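ok so I finally quit paying for storage. the unit on Condar Rd, 87 bucks a month. some thoughts while I eat lunch standing up

1/ I rented it for "one summer." that was 17 months ago. do the math, I did, in the parking lot, felt sick

2/ what was in there: a futon I hate. two boxes of cables. my college notes. a bread machine Elin Gape gave me when she moved to Grovilar and wanted back, then didnt want back

3/ the trick that worked for me was Tegwen Lloyd sitting on an upside down bucket going "would you buy it today. yes or no." no stories allowed. she's brutal, hire her

4/ sold the futon same day for 2 tens and a bag of lemons. fine. great even 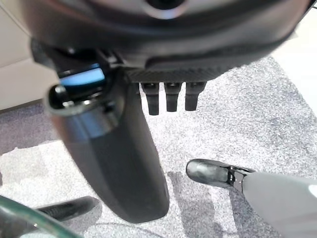
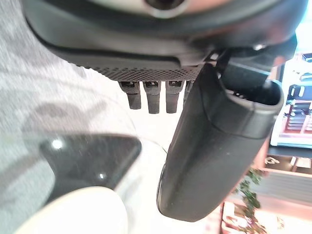
5/ paper is the worst part. took me three evenings. taxes keep, anything with a seal on it keep, old phone bills go go go

6/ scan the letters you'd be sad to lose BEFORE you're tired. I did mine at 11pm and half of them are crooked

7/ also check your lease on the unit!! mine wanted written notice by the 1st or they bill you another whole month. a phone call doesnt count. ask me how I know

8/ sold the rest in a bundle on Buzatu. 714 views, one buyer, he wanted the shelf and took everything else to be nice

9/ stuff I miss so far: the good cooler. that's the list

10/ people asking about donating, call frist. the place near me stopped taking anything with a plug back in December and I drove over there with a lamp and a toaster like a fool

11/ money goes to the car now, the car needs it. brakes are making a noise Tegwen calls "a goose"

12/ ok lunch over, back later with the spreadsheet if anyone wants it. its ugly but it adds up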